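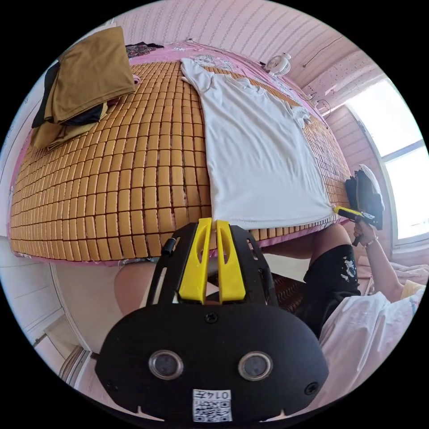

**Ticket 61: garment folding, two-handed set, bedroom site (Skimholm)**
Opened by: Ashwin Shenoy
Date: 14/03/2018
Status: open

Wiston's import check is rejecting episodes from the folding batch. 21 went up and 12 failed with "left/right out of step". The shirt and trouser episodes from Bangera passed on the same version, so I don't suspect the importer.

**Tried so far**

- Restarted both grippers and uploaded again. Same 12 failed.
- Swapped the memory cards over. The fault stayed with the left gripper.
- Compared finger width traces. On the failed episodes the left trace starts late, and the gap grows towards the end. 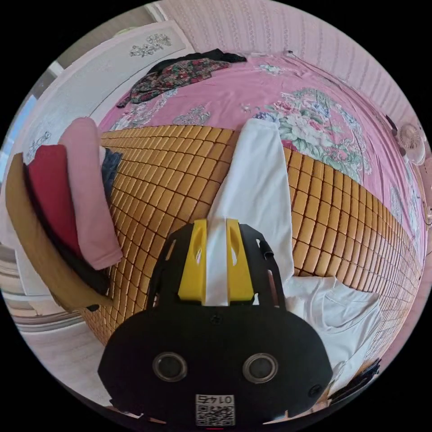

The failures are nearly all long-sleeved items. Those take longer to fold, so a clock drifting on the left unit would show up there first. Short episodes may have the same drift and just stay under the limit.

There is a second, smaller problem. White sleeves against the bright window confuse the tracking in 2 episodes. I have marked these separately and they should not be counted with the sync fault.

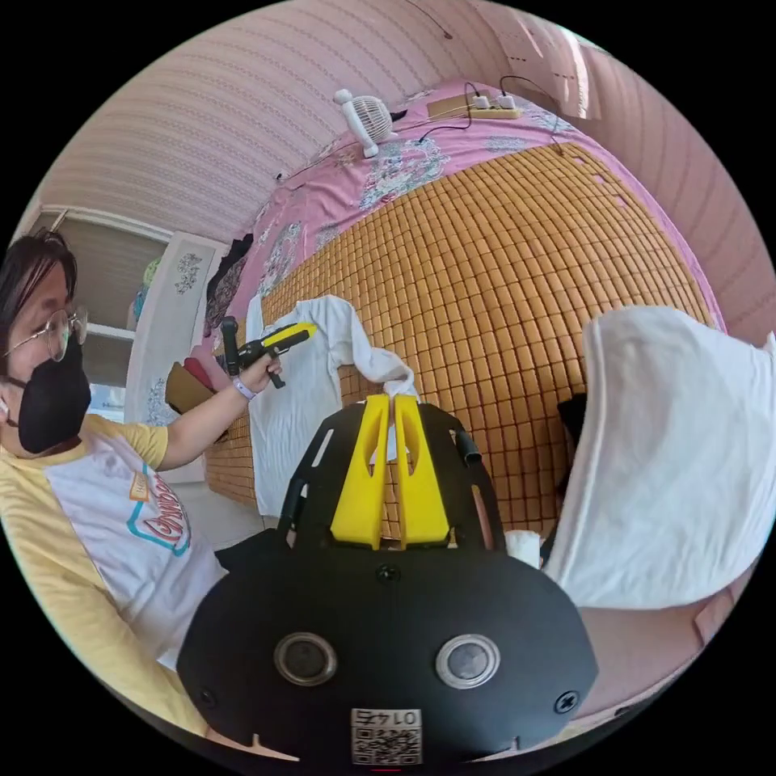

*White long-sleeved shirt, sleeve pinched in the fingers, second gripper on the left.*

**Next steps**

1. Update the left unit to the current Trorel release and set both clocks before each garment.
2. Record the long-sleeved items again, with the curtain drawn.
3. Keep the failed files. Do not trim them by hand.

Waiting on Trorel for the update file. Please leave the import limit as it is until then.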